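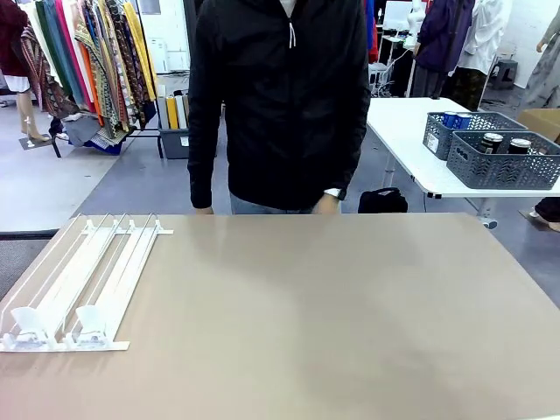
Figure 2. The pusher tray on the bench before loading, with both paddles near the front end of their channels.

4.2 The tray kit

I'll be upfront that the Vumier tray was not my first choice. We had budgeted for the Skarkus one, the lead time slipped past March, and Bartosz Grabowska talked me into trying the cheaper kit in the meantime. It ended up being the one we ran the whole restocking study on, so it deserves a proper write-up, warts and all.

The kit is a shelf insert of the sort you'll have met in any chemist's or corner shop. You take an item from the front and a sprung paddle shoves the rest of the row forward. Ours is a flat white base with long guide rails, thin dividers between the channels and a paddle running in each channel we used (Figure 2). We worked with two channels throughout. Vumier will happily sell you a wider set, but two gave us enough trouble to be getting on with.

For a person, loading one of these is dull work. For an arm it's rather nasty — the spring pushes back the whole time, and it pushes harder the further you go. A policy that has only ever put things down on a flat shelf will let go of the first item a touch early, and the paddle sends it straight back out. We saw this so often in the pilot runs that we gave it its own failure code, "spit", which has stuck (see Table 10 in the appendix).

Putting the kit together is easy. The rails clip in by hand and the dividers slide along, so you can set the channel width to suit whatever you're loading. My one real grumble is that the dividers creep. After a long morning of loading they had wandered enough to pinch the wider items, and we took to checking the gap with a spare jar before each block of trials. The clear dividers were also a pain for the depth camera, which mostly looked straight through them. The white ones behaved much better, and if I were ordering again I'd ask for white all the way across.

We logged 974 loading attempts on the Vumier tray, of which 782 ended with the item upright and held against the paddle. I wouldn't read too much into that as a score for the kit itself, as the Oshima controller changed halfway through and the later version was gentler on release. What I can say is that the springs felt the same to my thumb at the end as at the start, and neither paddle jumped its track.

We did ask Ginex for a quote on a powered version, with the paddle driven and the position read back. It would take the guesswork out of release timing, but it would also take away most of what makes the task worth studying, and shops don't have them. So we stayed with springs. Section 4.3 covers how the items were picked and in what order they were handed to the arm.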